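**Artificial flower arranging** is the placing of imitation flowers and foliage in vases, bowls and other holders for display. It draws on the methods of fresh flower arranging, but the stems need no water and can be taken out and reset as often as the arranger likes. The work is usually done on a table or bench, with the loose stems laid to one side of the vases. 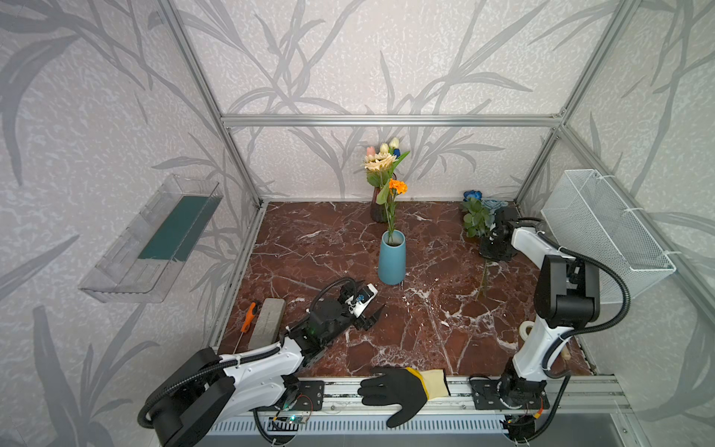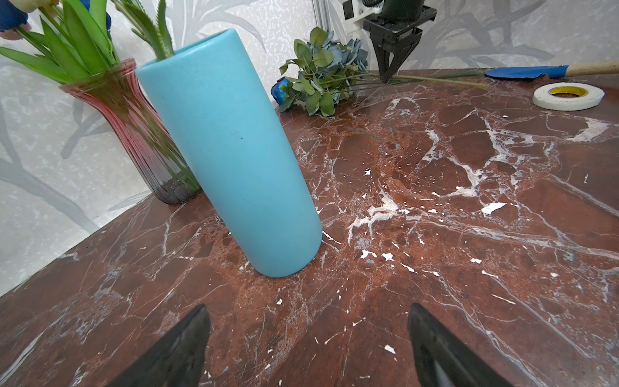

*Glass and plain vases with artificial flowers and foliage on a reddish-brown marble surface.*

## Materials

Petals and leaves are most often cut from polyester or another woven fabric, which is stiffened, coloured and pressed to shape. Cheaper lines use moulded plastic for the leaves, and some of the more costly ones use foam or latex for petals. The stem is normally a wire core in a green plastic sleeve. It will hold a bend, though repeated bending in one spot will break the wire.

Stems are sold singly or as a bush, a group of heads joined to one stalk. Roses, tulips, sunflowers and hydrangeas are common. Colours do not always follow the living plant: blue roses, which are not found in gardens, are sold widely in artificial form. The Grustedholm wholesale list had 3261 separate stems in its last printed edition, of which 1142 were foliage only.

## Vases

The choice of vase affects how stems are cut and held. A straight-sided tube suits one long stem or a tight group, as the walls keep it nearly upright. A vase with a narrow waist and a flared neck grips the stems at the waist and lets the heads or leaves spread above it. Blade-like leaves fan out well in this shape.

Clear and tinted glass shows the stems inside, so they are usually trimmed to one length and stripped of lower leaves. Ceramic and other opaque vases hide the stems, and the lower part may be packed with dry foam, sand or crumpled paper. Artificial stems are light, and a tall vase without water in it tips easily. Gravel or glass beads in the base will steady it.

## Method

Orvokki Laaksonen's handbook *The Dry Vase* sets out an order of work that is still followed in many evening classes. Leaves are placed first to fix the height and width. Large heads go in next, then buds and smaller flowers in the gaps. The single-stem arrangement, which Laaksonen calls the Koivisto style, omits the leaves altogether apart from those on the stem itself.

Stems are cut with wire cutters, as the wire core will notch the blades of ordinary scissors. Where cutting is not wanted, the end may be folded back on itself. New stems come flattened from the box, and the petals are opened by hand before placing.

## Care

Dust is the main cause of fading colour. Fabric flowers are brushed with a soft paintbrush or blown with a hair dryer on its cool setting, and plastic leaves can be wiped with a damp cloth. Many fabrics lose their dye in strong sun, and blues and pinks tend to go first.

## See also

- Dried flowers
- Floral foam
- Vase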